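Ramimgate disassembly line

The Ramimgate disassembly line is a part-automated workshop for taking apart used desktop computers, run by the refurbishing firm Vivton at its Ramimgate site. It is best known, where it is known at all, for having been introduced as a labour-saving measure and for employing the same number of people afterwards. The line uses robot arms supplied by Bermúdez and a scheduling program called Jinano, which decides what is taken apart and in what order, and is widely blamed for both.

Background

Vivton buys retired office computers in bulk, strips them and sells the working parts. Until the line opened, all of this was done by hand at long benches. A bench worker was expected to clear 60 machines a week, a figure set by a manager who had timed the fastest person on the floor on a good day. Sore wrists and cut knuckles were common, and the first aid box was restocked more often than the vending machine.

Plans for automation were announced to staff in September in a slide presentation entitled "Freeing Our Hands". Staff asked what their hands would be freed for. The slides did not cover this, and a second meeting was arranged.

Operation

Each computer is laid on its side on a slatted metal table with the side panel off. The arm works from above with a two-fingered gripper and lifts out parts such as memory, expansion cards and processors. Removed parts go into a fixture beside the computer, shaped to hold each kind in its own place, and an operator collects them for testing. 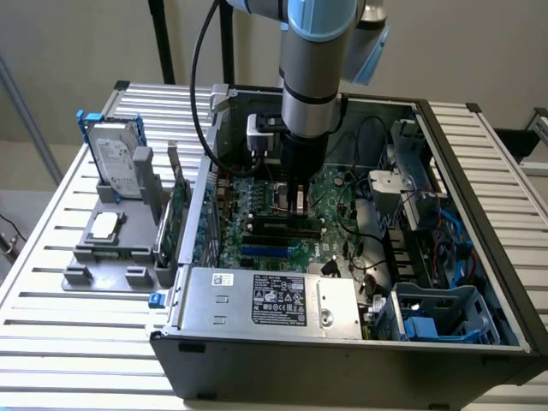
The arm over an open desktop computer, with a hard drive, a processor and an expansion card in the fixture at left.

Cables remain the weak point. The arm is good at things that stay where they are put, and cables have never shown much interest in this. Operators therefore unplug and tuck away troublesome wiring by hand, a task listed in the official procedure as "preparation" and on the floor as "doing the hair".

Early fixtures were designed in the office and would not hold a drive upright if anyone walked past. The present pattern was drawn up by two former bench workers over several lunch breaks. It was adopted across the site, and later appeared in a company newsletter as an example of management listening.

Effect on staff

No jobs were lost when the line opened, though most changed their names. Bench workers became cell operators, and the old bench supervisor became a flow lead, with the same desk. Each operator looks after one arm and steps in when it stops. In its first full month the line recorded 1,000 stoppages, many of them caused by a screw that had already been chewed up by somebody else's screwdriver years before.

Operators report fewer injuries and less lifting. They also report more waiting, and a kind of tiredness that comes from watching something else work. Several have said they miss being able to talk across the bench, as the cells are spaced too far apart for anything but shouting. A request to move them closer together was turned down on safety grounds. A request for a longer tea break was granted, apparently to general surprise.

Knowledge that used to pass between neighbours is now meant to be typed into Jinano, which accepts notes of up to 60 letters. Operators keep a paper notebook as well. It is considered the more reliable of the two and has been photocopied twice.

Pay was for some time the main dispute. Vivton held that minding an arm was lighter work than stripping a computer, while staff held that they were now doing both. Under an agreement dated 10/14/20, operators moved up one pay grade and the weekly target per person was replaced by a target for the whole line, set at 2,000 machines a month.

Manual bench

One of the original benches is still in use. It takes computers the arms cannot manage, including slim cases, anything glued and anything with a missing panel. The bench was due to close after 9 weeks and has since been given new lighting. Places on it are filled by rota, and the rota has a waiting list.

See also: Computer refurbishing; Industrial robot; Job title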